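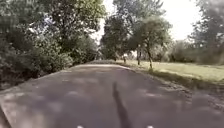
Park path

A park path is a route laid out within a public park for walking and, where permitted, for cycling and other slow travel. Paths of this kind connect entrances, lawns, gardens, and buildings, and they provide access for the vehicles used in maintenance. The term covers a wide range of routes, from narrow dirt tracks to paved drives broad enough for a truck.

We use cookies to improve your visit. By continuing to browse, you accept our cookie policy.

Surfaces

The most common surfaces are asphalt, concrete, crushed stone, brick, and packed earth. Asphalt is widely used on main routes. It can be laid quickly, gives a smooth ride for wheelchairs and strollers, and is easily patched. Its weaknesses are softening in very hot weather and cracking along the edges, where the surface has little support from the side.

Crushed stone costs less to lay and lets rainwater pass through more readily, but it washes out on slopes and must be raked and topped up. Concrete lasts longer than either, though repairs tend to remain visible. At Prerorora Park, the main loop is paved with asphalt and the garden walks are finished in crushed stone. The loop is 3000 meters long and has 2 entrances, one at the Warkance gate and the other beside the Bhat boathouse.

Drainage

Most paved paths are built with a slight slope to one side or with a raised center, known as a crown, so that water runs off onto the grass. On a side slope, a shallow ditch is often dug along the uphill edge to catch water before it reaches the pavement. Standing water shortens the life of a path, especially in regions where it freezes in winter. Leaves are cleared from drains in fall, and edges are usually inspected in March, after the last hard frosts.

Alignment

Designers distinguish between straight and curved routes. Straight paths are associated with formal gardens and lead the eye toward a building, fountain, or monument. Curved paths became popular with the landscape parks of the eighteenth and nineteenth centuries, in which the view was meant to open gradually as the visitor moved forward. Many parks combine the two. Where the official route is much longer than the direct one, visitors often wear a track across the grass – commonly called a desire line – and park authorities may later decide to pave it.
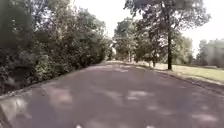
Trees and shade

Trees planted beside a path lower the temperature of the pavement in summer and make walking more comfortable. They also bring added maintenance. Roots growing just under the surface can lift asphalt into ridges, and low branches must be pruned to leave clear headroom. The Proltico Landscape Manual, which is followed at Prerorora Park, calls for new trees to be planted at least 2 meters from the pavement and for path edges to be surveyed every 5 years.

Shared use

Paths open to both walkers and cyclists may be divided by a painted line or left undivided, with cyclists required to give way. Undivided paths are more usual where traffic is light. Motor vehicles are generally limited to park staff and emergency services.

See also: Greenway; Promenade; Towpath; Trail

Contact the editors | Copyright Warkance Reference Library | Back to top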